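Washing soft toys that have been in storage, is it safe for old ones?

Posted by Hajar Benmoussa in Home and Laundry

Good morning to everybody. I would like some advice on washing soft toys. My sister kept her children's toys in her cellar for a long time and in August she gave them to me for my little daughter. They are not dirty to look at, but they have a strong smell of cellar, and my daughter puts everything in her mouth.

I have washed only one of them until now, a rabbit, by hand in the bathroom with the normal powder. It took two days to dry, and afterwards the fur was hard and in small knots. The smell was less but not gone. I don't want to do the same to the others, especially a bear which was bought in 2000 and has a music box inside. The label of the bear is so faded that I cannot read the washing signs.

My machine is a Plosano, not new, and it has a programme for wool and one for delicate things. Which one should I choose? And is it true that the freezer takes away the smell? A neighbour told me this but I am not sure she understood my problem.

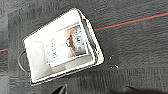
I also have a question about the drying. We live in a flat without balcony, so I can't hang them in the sun. Is it allowed to put them on a radiator? Thank you in advance for your patience with my English.

Mostafa Berrada
Top contributor, Laundry

Dear Hajar, your English is very clear, don't worry.

First please separate the bear with the music box. He must not go in water at all. For him you can put some bicarbonate of soda in a big paper bag, put the bear inside, close it and leave it for a night. Then brush him well, outside if possible, before you give him to a small child. If the music box can be taken out through a seam, you can open the seam, wash the bear and sew him again, but I would do this only if you sew well.

For the others I use always the same method. Check that the eyes and the nose are fixed strongly. Put each toy in a pillowcase and close it with a knot. Delicate programme, 30 degrees, liquid soap and not powder. The powder stays in the fur, and I think this is what made your rabbit hard. No softener. You can wash the rabbit one more time with very little liquid and a second rinse.

About the freezer: it is used against dust mites. For the smell it does very little, in my experience.

The radiator I don't recommend, the outside gets dry and the filling stays wet, and then you will have the cellar smell again. Press the toy in a dry towel, then put it on something where the air can pass from below. A wire shelf is very good for this. Turn the toys in the morning and in the evening, and when the surface is dry press the middle with your fingers to feel if it is still cold. 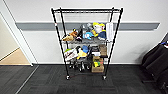 Soft toys on a wire shelf.

When they are fully dry, brush the fur with a baby brush in one direction and it becomes soft again.

Ghizlane Shawky

I just put them all in at 60 with the towels and never had a problem. One lost an eye but it was a cheap one.

Bouchra Shawky

I agree with Mostafa for almost everything, but vinegar also works for the smell. Half a small glass of white vinegar in the rinse, it doesn't stay in the toy. Please don't do 60 degrees with old toys as written before me, the glue under the noses can melt and some fur becomes like felt. A hair dryer on cold air is useful for the ears and the feet.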